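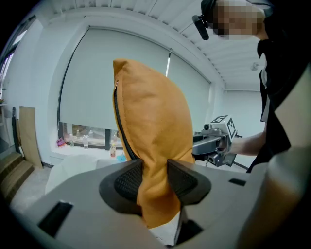

Soft goods and hand-held gripper demos: does the second hand help?

unoren_fan
Hello all, long post ahead, so get yourself a coffee! We've been collecting demonstrations with two hand-held grippers, mostly cushions and other squashy things, and training one policy on the lot. After cleanup we had 2906 demos. Then I pulled out the 869 where the person really used both grippers on the cushion and trained on those alone. The smaller set did better on our test, which was 20 tries per policy on the Pärn arms, and I'm still scratching my head over it (happily, mind you).

CurnmontKid
Lovely result, but I'd go slowly. With 20 tries, a couple of lucky grasps can swing the whole thing. Did you keep the chair and the starting spots the same for both policies?

unoren_fan
Same chair, same 7 starting spots, yes. We do the head view as well as the gripper views, because the grippers alone lose track of the seat once a cushion fills the lens. 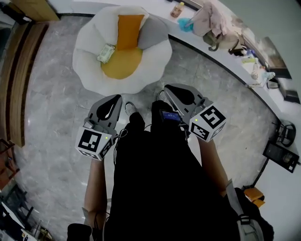 mandirov2
I disagree with the reading, friendly as I mean it. Your two-handed demos were probably done by your more careful people, so you may be measuring care and calling it hands. We had the same thing at Mandirov last January and spent weeks chasing it. Try splitting by person first and see if the gap is still there.

unoren_fan
Oh, that stings a little, but it's fair! I did have the person IDs and never looked at them.

CurnmontKid
I still think the second hand matters for anything floppy, whoever is holding it. But do run the split, and please post the failures too, I learn more from those.

unoren_fan
Will do, starting with the failures.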